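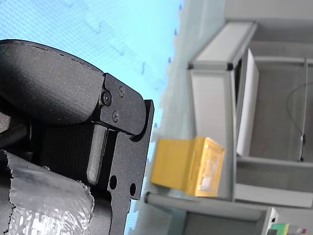

Coppens building, stairs and workshop floor, April round. Filled in by Jadwiga Żak, together with Hendrik Van Leeuwen from the building side. We check every point by hand and by eye, and I write a comment also when the point is in order, so the next person knows what was looked at. On the point of fixings I ask everybody to look in the same way at all things: a screw head sitting in its recessed ring, as the dark one in the black plate, is what I want to find on handrail brackets and stair edges too. A head that stands out can catch a sleeve or a shoe.

Signs used: OK = in order. R = repair needed, may stay in use. X = close off until repaired.

1. STAIRS AND HANDRAILS

1.1 Handrail firm over the full length – OK
Comment: Pulled and pushed at each bracket. The lower part, which moved in the last round, was fixed by Hendrik and is good now.

1.2 Screws of the brackets tight and not standing out – R
Comment: On the first landing one head stands out and is damaged, so a screwdriver does not hold any more. Must be drilled out. Please not hammer it in.

1.3 Stair edges, strip well glued – R
Comment: The strip on the top step is loose at the left side when you go down. This is the step where Griet Van Loon slipped in the winter. I put tape on it, but tape is not a repair.

1.4 Light on the stairs – OK
Comment: Measured at the middle of the landing, 100 lux. The switch downstairs reacts slowly, you must press it longer than you expect.

2. ESCAPE ROUTE

2.1 Doors open without key from inside – OK
Comment: Tried all doors with one hand, carrying a box in the other.

2.2 Route free of goods – X
Comment: Pallets from Basora were again in the corridor behind the goods lift. The free width was 800 mm at the narrow place and our own house rule asks more. Rianne Michiels had them moved before noon and I looked again at 14.30, then it was free. I leave the X in the list because it is the second round with the same remark. The driver puts them there when the loading door is locked – maybe it helps to give him the telephone number of the workshop.

2.3 Green signs lit – R
Comment: The sign over the side door is dark. Hendrik has ordered a new unit from Tarora, order number 3620.

3. FIRE EQUIPMENT

3.1 Extinguishers in place, pin and seal present – OK
Comment: The label of number 93 is hard to read. I wrote the date again with a marker, but a new label is better.

3.2 Hose reel turns freely – OK
Comment: Stiff at the beginning, then fine. No leak at the valve.

3.3 Fire blanket in the kitchen – R
Comment: It hangs behind the coffee machine. You have to reach over the hot plate to take it, so it must go to the other wall, beside the fridge.

4. STORAGE RACKS

4.1 Load signs readable – OK

4.2 Uprights straight and without dents – R
Comment: Small dent on the corner upright near the charging point. Lotte Geerts says it is old. I could not find it in the previous lists, so I marked it with yellow paint. If it grows we will see it.

4.3 Heavy goods low – OK
Comment: The Brandden boxes are now on the bottom level. Thank you to whoever did this.

5. REMAINING WORK

Bracket screw first landing: Hendrik.
Strip top step, glue and not tape: Hendrik.
Sign side door: waiting for delivery.
Fire blanket to other wall: Rianne.
Talk with Basora about the pallets: Lotte.

Please write your name beside the point when it is finished, and leave the paper in the folder at reception.

J. Żak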